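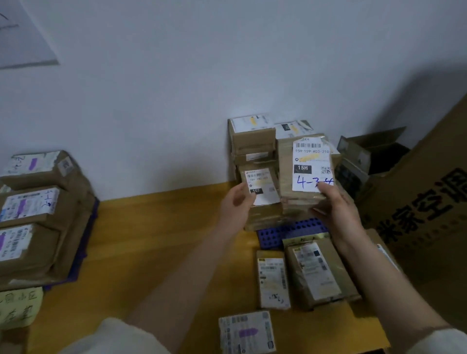

March 2019, parcel corner, second go at the sort

Much better session! We put the blue pallets to use properly this time, so the parcels have somewhere to go that isn't straight onto the floor, and I love how much easier it is to see what we've got.

Labels are the fun part. The black boxes (102, 15H, 10) are quick to read at arm's length, and the blue handwritten numbers like 4-3-4 are better still once you get your eye in. Mahnaz reads the handwriting first and only goes to the printed code if she's stuck. I tried it her way for 15 minutes and I'm converted.

Snags: yellow and purple marks on the labels. Lejla wants to know if it means anything or if it's just whatever pen was nearest. Ask Clotard.

Keep the big 空调 carton off to the right, it makes a good end stop and it's no fun to shift twice.

Next time:
labels facing out, all of them, even the small ones
tall boxes against the wall
start with 2 people, one holding and one writing
fresh tape for the wall notice
try a run of 28 and time it, Lejla has the stopwatch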